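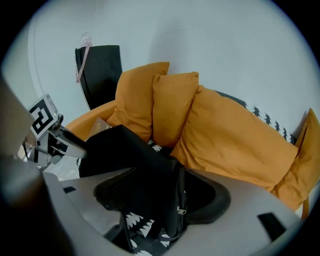
4.3 Recording demonstrations with soft and deformable objects

This section applies to the Brimum hand-held gripper when it is used to collect demonstrations for the soft-object study. Operators should have completed the calibration in section 4.2 before they begin.

Bags, clothing and covers change shape when they are held. The study therefore compares policies trained on grasps taken at different parts of the same object, and the value of the recordings depends on operators following the grasp plan closely.

1. Open the session sheet and enter the room, the object and the grasp point. For a bag or backpack, the permitted grasp points are the padded edge, the top of the body and the mesh panel.

2. Place the object on or in front of the furniture named in the plan. Cushions and throws may remain where they are. Do not tidy the room between takes.

3. Hold the gripper level and check the finger marker in the preview. The whole black-and-white square, including its white border, must be visible with the fingers fully open and fully closed.

4. Check that the green indicator light beside the marker is on.

5. Start the recording and hold still for 2 seconds.

6. Approach the object at a steady speed and close the fingers in a single movement. Fabric that gathers between the fingers should be left as it falls.

7. Lift, carry and release the object as stated in the plan, then stop the recording.

8. Mark the take as complete, partial or dropped. Dropped takes are kept and must not be deleted.

Caution: Keep zip pulls, straps and cords clear of the hinge below the finger. If a strap enters the hinge, stop recording and open the fingers by hand. Do not pull on the strap.

Note: Black fabric held close to the lens can darken the preview. Leave the exposure setting unchanged during a session. A change part-way through makes the takes unsuitable for comparison.

4.3.1 Basis for the grasp plan

The present plan follows a trial carried out in September at the Lavley site under Bohdana Ostapchuk. Operators recorded 2201 takes, of which 603 involved bags. In 131 of the bag takes the finger marker was lost for long enough that the finger opening could not be recovered. Most of these losses occurred when the body of the bag rose in front of the marker during the lift. Step 3 was revised accordingly, and grasp points at the base of a bag were withdrawn.

Questions on the grasp plan should be addressed to Nazar Fedoruk. Faults in the gripper itself are covered in section 7.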